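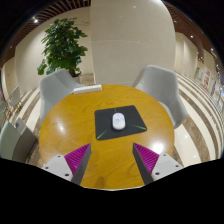 Inga 手持夹爪视角：圆木桌上的鼠标和鼠标垫，两根紫红色夹指张开着。

Inga 手持采集套件常见问题

各位朋友好，我是 Temwood 客服组的。这一页的问题都是从大家的来信和电话里一条条攒下来的，有些问得特别细，细到我得跑去工坊找人请教才敢回答（谢谢工坊的同事没有嫌我烦）。篇幅有点长，您可以泡杯茶慢慢看，也可以直接跳到自己关心的那一条。

Inga 套件里都有什么？

打开箱子，最上面一层是手持夹爪本体，夹指和相机支架出厂时就已经装好。下面一层放着2对备用夹指、一块电池、一条充电线、一把内六角扳手，还有一本纸质手册。手册是我们坚持要印的，因为总有朋友跟我说，手上正拿着夹爪，实在腾不出手去翻手机。配套的整理软件叫 Skurkex，不随箱附光盘，下载地址印在手册封底。

我没有机械臂，买回去用得上吗？

用得上的！这也是我们最常被问到的一句。Inga 是拿在手里用的，您像平时拿取东西那样去做动作，相机把夹指前面的情形录下来，后面再交给 Skurkex 整理成训练用的示范数据。很多实验室都是先花一段时间把示范录好，机械臂的采购单还在走流程呢。等设备到了，再看它和我们的夹指接口配不配，不配的话写信来，转接板的图纸我们可以发给您。

为什么画面边上是弯的，四个角还发黑？

这是广角镜头的样子，请放心，您的相机没有坏。视野放得宽，夹指、桌面和四周的陈设才能一起收进来，后期定位要靠周围这些东西做参照。桌沿、天花板看着会弯得厉害，Skurkex 导入的时候会按标定文件做校正。标定文件和机身是一一对应的，所以要是您手上有好几台，千万别混着用，我自己就混过一次，折腾了一下午。

一定要搭专门的场地吗？

不用的，家里的餐桌、办公室的茶水间、楼下大厅的休息区都可以。我们反倒常劝大家多换几个地方录，同一张桌子录得再多，模型见过的世面也还是那一张桌子。唯一要留心的是四周别太空，一面大白墙、什么摆设都没有的房间，定位容易飘。有几把椅子、一盆绿植、地面带点花纹，对软件来说就很友好了。

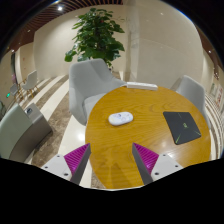

休息区圆桌旁：白色椭圆形小物件在左，深色鼠标垫在右，周围是浅灰色软椅。

光亮的桌面会反光，有影响吗？

会有一点，不过多数时候不碍事。上过漆的木桌面在顶灯底下常有一片片白斑，只要白斑没有盖住您要夹的东西，就照常录。要是正好压在物体上，挪一挪物体，或者您自己换一边站，通常就好了。我们不太建议为了这个去关灯，画面一暗噪点就上来了，得不偿失。

适合夹什么东西？

鼠标、杯子、遥控器、小盒子这类单手能拿起来的日常物件，都很合适。光滑的椭圆形物体稍微讲究一些，夹指最好对着它较窄的两侧，高度压到贴近桌面再合拢，夹得太高容易滑。鼠标垫这样又薄又平躺着的东西，直接从上面夹是夹不起来的，可以先把它推到桌边，让它探出去一截再夹。玻璃器皿、带刃的工具和装着热水的容器，还请不要拿来试。

新手多久能学会？

手册里的入门练习走一遍是20分钟，内容就是张开、靠近、合拢、提起、放下，再加上开录前的那几步检查。我头一回用的时候动作太急，录出来的画面晃得自己都不好意思看，后来工坊的 Gilberto Mosquera 教了我一个笨办法：心里默念着一句话再合夹指，念完了手也就慢下来了。您不妨也试试，念什么都行。

电池能用多久？

按我们的测试，连续录制可以用47分钟，电量快见底时机身会震动提醒。充电口在握把底部，边充边录也可以，只是线会拖在手腕旁边，伸手去够远处的东西时有点碍事。整天都要录的团队，多配一块电池会从容很多。

夹指上的纹路脏了怎么清洁？

拿软毛刷顺着纹路刷一刷，再用拧干的湿布擦就可以了，酒精和洗洁剂请不要用，时间长了对表面不好。换夹指时先松固定板上的螺丝，左右两边换成同一批次的，换完记得在 Skurkex 里重新做一次开合标定，这一步很多人会忘，我也写了张便条贴在自己桌上。

公共场所录制要注意什么？

大厅、走廊这样的地方，请先跟管理方打个招呼。镜头视野宽，旁边有人经过很容易被录进去，Skurkex 里有人脸模糊的选项，默认是打开的，请不要关掉。墙上的牌子、别人桌上的文件也可能入镜，上传之前多看一眼总没错。

可以先租后买吗？

可以。在 Hendidport 展厅登记就能租，来信申请也行，租下来觉得合适，已经付的租金可以抵一部分货款。租借的机器归还前请把存储卡里的内容导出来，我们收到以后会统一清空，清掉了就真的找不回来了。

坏了找谁修？

先别急着拆，写信告诉我们机身编号和情况，附一小段录像更好。零件目录里现在有207个编号，连最小的垫片都能单买，愿意自己动手的朋友可以按手册后面的分解图下单。不想动手就寄回 Hendidport，工坊下午四点前收到的包裹当天就会拆箱检查，查完会给您回信，把要换什么、要花多少钱写清楚，您点头了我们再开工。

还有没写到的问题，欢迎随时来信，写长一点也没关系，我都会看的。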